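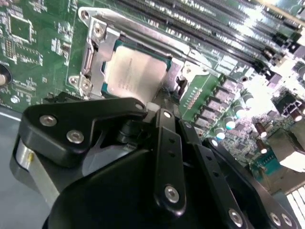
Home Guides Downloads Parts Forum Sign in
Search the guides Go Advanced search

Saludo Desktop Kit: Owner's Guide
Section 4. Installing the processor cooler

By now the board is out of its bag and the processor is in its socket with the bracket closed over it. If either of those is news to you, go back to Section 3. The cooler goes on before the board goes into the case, whatever the leaflet in the cooler box says. The leaflet was written for a different case, and possibly for a different product.

Allow 15 minutes. Allow more if you have large hands or a cat.

You will need:
- the Bullberg cooler (tower, fan, two wire clips)
- the mounting bag marked B
- the tube of thermal paste
- a long Phillips screwdriver, #2
- alcohol wipes or a lint-free cloth with rubbing alcohol

Mounting bag A is for another type of socket. Put it in a drawer with the other things you are keeping for no reason.

4.1 Fitting the backplate

1. Touch bare metal on the case to discharge any static.
2. Lift the board by its edges and hold the backplate against the underside, sticky pads facing the board.
3. Line up the four posts with the four holes around the socket and push them through. They fit one way. If you are forcing them, you have found one of the other ways.
4. Lay the board back down on its cardboard box.
5. Screw a standoff onto each post, finger tight, then a quarter turn more with the screwdriver.

Note: The backplate will wobble a little until the cooler is on. It is supposed to.

4.2 Applying the paste

1. Wipe the top of the processor and let it dry.
2. Peel the clear film off the bottom of the cooler. The film says REMOVE in four languages and is still the leading cause of calls to our help line.
3. Squeeze one dot of paste, the size of a pea, onto the middle of the processor.
4. Leave it alone. The weight of the cooler does the spreading.

CAUTION: Don't let paste get into the socket. If some goes over the side, stop and clean it up with a wipe before going any further.

Opinions on the shape of the paste (dot, line, cross, something like a smiley) can be found on our forum, where one thread has reached 865 replies. We use the dot.

4.3 Seating the cooler

1. Unclip the fan from the tower and set it aside.
2. Lower the tower straight down so that its crossbar meets the standoffs. Try not to lift and reposition. If you do lift it, clean off both surfaces and start again from 4.2.
3. Start each screw by two turns before tightening any of them.
4. Tighten in small steps, switching from one side to the other, until the screws stop. They have a built-in stop. You do not.
5. Clip the fan back on with the arrow on its frame pointing toward the rear of the case.
6. Plug the fan cable into the header marked CPU_FAN. CHA_FAN is right next to it and looks the same.

CAUTION: The fins are sharp. Hold the tower by its base.

Note: If the fan touches your tallest memory stick, slide it up the tower until it clears. Check first that your side panel will still close. The Sastanier case has 21 mm to spare above the tower; the older Skililton case has less, and we suggest low-profile memory for it.

4.4 Checking your work

Run these checks before you put the board in the case:
- The tower does not twist when nudged.
- The fan spins freely when pushed with a fingertip.
- No cable is resting on a blade.
- The film from step 2 of 4.2 is in the trash and not where it was.

At first start-up the fan may run at full speed for several seconds. A grinding or ticking noise is nearly always a cable. If the screen shows "CPU fan error," see step 6 of 4.3 and the remark about CHA_FAN.

If the machine shuts itself off within a minute, unplug it at the wall, let it cool and take the cooler off. Look for the film.

Continue to Section 5, Mounting the board in the case.

Contact us | Parts and returns | © 2020 Saludo | Last revised 28 July 2020 | Back to top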